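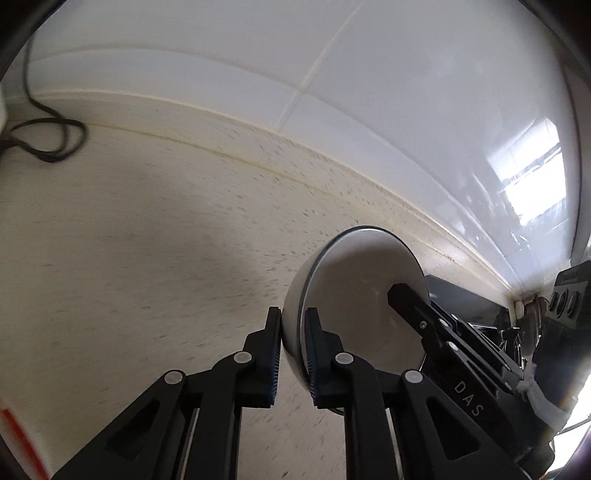
Stuton Robotics Club - FAQ
Updated 15 Oct 2020

Who can join?
Anyone enrolled, any major. No experience needed. If you can hold a screwdriver you're fine.

When do you meet?
Weekly, after last class. Time goes out on the mailing list because it keeps moving. Sorry.

What are you working on this year?
Handling kitchen stuff with two grippers. Bowls, cups, lids. One gripper holds, the other does something useful. We record people doing the task by hand with the grippers, then train on the recordings.

Do I need to code?
No. Recording needs hands more than code. If you want to code, ask Ertuğrul Canpolat for repo access and read the readme first. Please. All of it.

Is there a fee?
12 dollars a semester. Covers tape, finger pads, snacks sometimes. Pay Muammer Gezer, cash or transfer.

How long is a recording session?
37 minutes, then swap. Your wrists will thank you. Two people per station, one on the grippers and one watching the laptop.

What counts as a good take?
Slow, smooth, no drops. Grip the rim, not the base. Dont talk to your partner mid-take, you'll start waving the gripper around. If a take goes bad just stop and mark it bad. Don't delete it.

How many takes do we need?
530 for the bowl task before March. Check the sheet for where we are.

Can I bring my own dishes?
Yes. No glass, no pans with loose handles. Nothing you'd be sad about.

A pad came off / cable's loose / something's bent. What do I do?
Put it in the repair bin with a note saying what happened. "Broken" is not a note. Don't glue anything.

Can I take a gripper home?
No.

Are you going to a competition?
Plan is the Gruritport student meet in spring. Team of six, picked in Febuary. You need to have logged 26 good takes to be on the list, code people too.

I missed the intro session, is it too late?
Nope. Come to any meeting 10 minutes early and somebody will walk you thru it.

Who do I email?
Club address, bottom of the main page. Put FAQ in the subject if your question should be on here.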